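Chapter 3
Two Arms at One Bench

3.1 Scope of the chapter

Chapter 2 ended with a single arm bolted down, wired and able to repeat a taught position. The present chapter adds a second arm to the same bench. The build followed throughout is the one completed by Eimear Rafferty and Wendell Ambrose at the Distwood shared workshop, and the part names are theirs. Readers working in a garage or spare room may substitute any rigid metal frame for the one described in Section 3.3.

The working task is flower arranging. It needs no special fixtures, the parts are cheap to replace, and dried stems are thin and brittle enough to show up poor grip settings early. Dried material also sheds, so joints should be brushed clean at the end of each session.

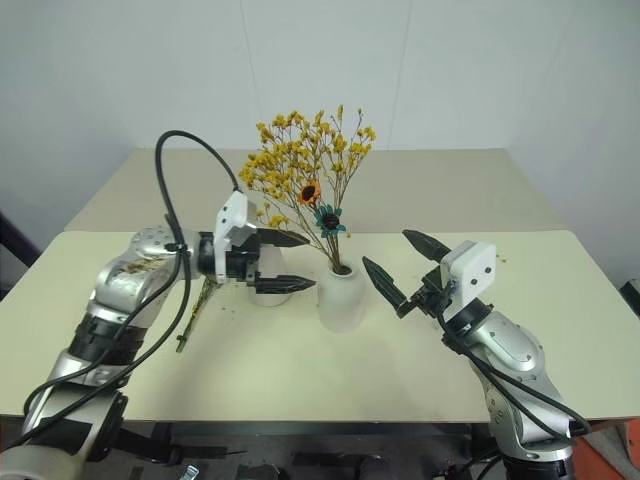

Figure 3.1 Both arms with grippers open, either side of the tall vase.

3.2 Shared space

Two arms facing the same work have a region that both can reach. In this book it is called the overlap. Any object placed in the overlap may be handled by either arm, but the control program must grant it to one arm at a time. The Distwood build uses a simple lock: an arm requests the overlap, waits up to 200 milliseconds for a reply, and holds its position if none arrives.

Cable routing is settled before the lock is tested. A cable that is too short pulls on the wrist at full reach; one that is too long may sweep across the bench and knock over the work. A high loop above the elbow is a fair compromise. Check it by moving each joint slowly by hand through its full range, with the power off.

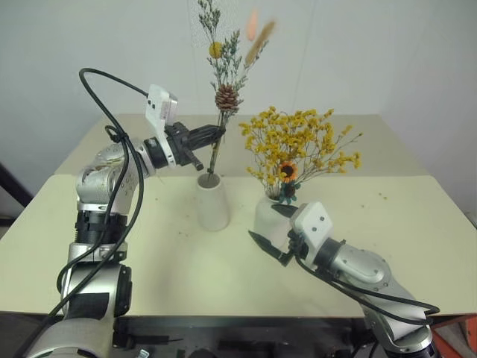 A stem held upright over a narrow vase must be kept in line with the opening until the gripper releases it. The second arm should stay clear of the first during this step, although it may wait at its own vase with the fingers open. Waiting positions are stored in the same table as the taught positions and are treated in Section 3.4.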